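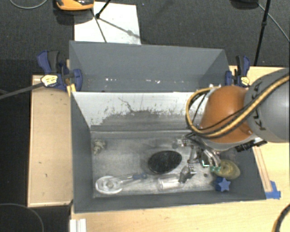
Monday, December 11, 2023

The big grey bin again. I said in May that I would believe in the Great Clear-out when I saw the bottom of that thing, and now I have seen the bottom of it, or a good part of it, and I still don't believe in the Great Clear-out. The floor is scuffed to bare-looking patches and smudged darker in between. I don't know what I expected. A bin that has been used looks like a bin that has been used.

Adaeze is delighted. She has a list. She read it out while I was trying to eat a cheese roll, and it went on past the end of the roll. The gist is that every bin in the place gets emptied, wiped, sorted and given a label, and after that we will all put things back where they belong for ever and ever. I asked what would be different from last time. She said the labels would be bigger.

I have kept this diary long enough to be able to look up last time, so I did, this evening, with my shoes off. Last time was called the Fresh Start. There was a chart on the wall and 22 shelves were given names. Danjuma wanted to call them after rivers. By the summer no one could remember whether tape lived in Severn or in Trent and we went back to shouting across the room.

What bothers me most is the state of the bin itself, which doesn't appear on the list at all. The white wall at the back has a great ragged grey patch worn into the lower half, all flecked round the edges, and there is a thin dark line running down across the white and branching as it goes. Is it a crack? A scratch? I asked Ese and he said it was a mark. I said I could see it was a mark. He said well then. Adaeze says it will come off with Brunen, which is her answer to most things at the moment, as she bought a case of it out of her own money and would like to be proved right. I have used Brunen. It smells of pears and moves the dirt to the cloth and then back again. I don't think you can clean something back on once it has worn away, but I was told I was being negative, so I wrote "try Brunen" on the list in my best handwriting.

Then there are the specks, little white and pinkish ones, in a straggling row along the bottom of the tall panel behind. Fatima thinks paint. Soudabeh thinks glue. I think it is none of our business and a damp sponge would settle it faster than the three of us standing there with our arms folded.

As for the contents. There is a lumpy beige sort of thing far back in the left corner, small, tucked in by the wall as if it would like to be left alone. I have a feeling it will outlast us all. It isn't on the list under any heading. Adaeze has "soft", "hard", "keep" and "ask Danjuma", and I can't tell you which of those it is without picking it up, and I'm not picking it up. Nearer the middle there's a black oval with a thin dark rim. Fatima said straight away that it was hers. I asked what it was, then, and she said she would have to look at it properly. People always say that things are theirs during a clear-out. I have seen grown adults fight over a lid.

Soudabeh wants a new bin. She has the Ogbonna catalogue with the corners turned down and has got as far as working out that delivery is free if you spend 353 pounds, so she is looking for other things to add, and that is how we came by the last lot of things that needed clearing out. I pointed this out. She said the new one comes with a twenty-year promise. Whose promise? From a firm that has been going six years? The old one has sloping sides, it stands where it is put, and everything tips down towards the floor where you can get at it. I don't see what an Ogbonna bin would do that this one doesn't, apart from look nice until February.

Ese is no help. He agrees with whoever has the kettle.

We did at least get the tables talked about. They are pale wood and I like them, and Adaeze wants to cover them with Hitska matting so they don't get knocked. I said that if you cover a nice table to keep it nice then you never see the nice table. My grandmother had a settee like that. She kept the plastic on it until she died and it went to a cousin who took the plastic off and put a dog on it. I told them this story and Danjuma laughed, but the matting went on the list all the same.

Bus home late, no seat, wet coats. Soup from the freezer with no label on it (I know, I know). I think it was leek.

Later. Adaeze has sent round a message to everyone. The Great Clear-out is going to be done by Friday and there will be cake. She has worked out that we own 2,000 small items, and wants it down to 900. I wrote back asking how she got to 2,000 and she replied with a smiling face. I suspect she got there by thinking of a number that sounded bad and then another that sounded better.

I have said I'll go in early tomorrow and do the sponge part, mostly so that I can find out about the pink specks before Soudabeh does. If the branching line comes off with Brunen I will say so here, in ink, and buy Adaeze her lunch. I've told Fatima she can have her black oval when she can tell me what it's for.

Must ring the dentist. Must find the other glove.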